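The planner had a confidence score for everything, and Müzeyyen Dursun had stopped believing in any of them by her second week at Caletti.

"Point nine four," said Jianguo. He turned the laptop so she could see. "It's sure."

"It was sure before lunch."

"Before lunch it was on the old build."

She had been hired to sign things. That was how she thought of it. Fernen wanted a report saying the grasp planner worked, Caletti wanted Fernen's money, and somewhere between the two a person had to put her name at the bottom of a page. The last person to do it had been Tipene Ruawai, who had left in April and taken his good chair with him. His notes were still on the shared drive. The last entry read: asked what counts as a success, was told we would know it when we saw it.

"Show me the config," she said.

Jianguo sighed and showed her. The slip threshold was 38. She asked what the unit was.

"It doesn't have a unit. It's normalized."

"Normalized to what?"

"Wanting would know. She wrote it."

Wanting Cui was on a call with Fernen, telling them it was going well. Müzeyyen could hear her through the wall, a cheerful rise and fall with the word robust in it.

"Fine," said Müzeyyen. "Run it. And leave the viewer alone, I don't want the viewer. I'll stand here and look at the thing itself."

He pressed the key.

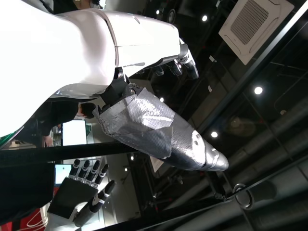
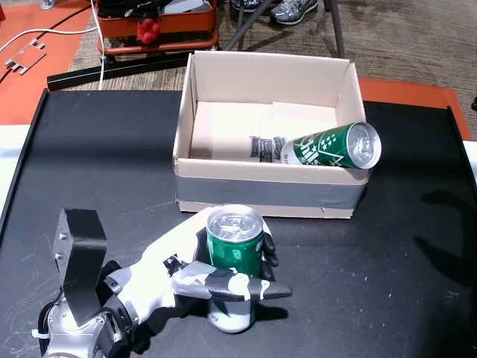
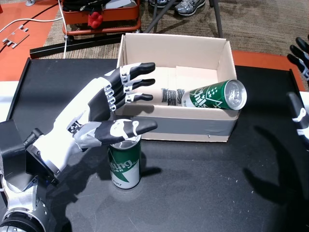
She wrote in her notebook the way she used to write in court, when she was an interpreter and before she had talked herself into software. Time, what was said, what was done. She left out what anybody meant by it. Every so often the terminal printed a line, and she copied that down too, on the facing page, so the two columns could be laid against each other later.

By four in the afternoon the two columns had stopped agreeing.

"Look at this one," she said. "It logged a success while the arm was still moving."

Jianguo leaned in. "It predicts the success. It doesn't wait for it."

"So the success rate is a forecast."

"It's a very good forecast."

"Who checks it?"

He scratched his neck. He was a decent man and he had not slept much. "The evaluator checks it."

"And what does the evaluator read?"

It took him a while to find the file. She watched him scroll down, stop, and scroll back up. She had seen witnesses do that with their own statements, going back to the top in case it said something else this time.

"It reads the planner's score," he said.

"So the planner marks its own homework."

"It was meant to be temporary. There's a comment." He pointed. There was a comment. It said temporary, and under it were Wanting's initials, and under those someone had added a question mark.

Through the wall the call was winding down. Müzeyyen heard laughing, and then Wanting's door, and then Wanting herself, pink and pleased, with her headset pushed up into her hair.

"They love it," Wanting said. "They want to bring Lanano in on the next phase. How are we doing out here?"

Jianguo looked at the keyboard.

"What's thirty-eight?" said Müzeyyen.

"Sorry?"

"The slip threshold. It's thirty-eight. Why is it thirty-eight?"

Wanting came around the desk and read the screen for longer than the one line needed. Her lips moved a little. "It was sixteen," she said at last. "We kept getting slips at sixteen."

"And at thirty-eight?"

"At thirty-eight it doesn't report them."

The terminal printed another line. Point nine four. Müzeyyen wrote it down on the right-hand page, and uncapped her other pen, the red one, and asked Jianguo whether he knew how to reach Tipene.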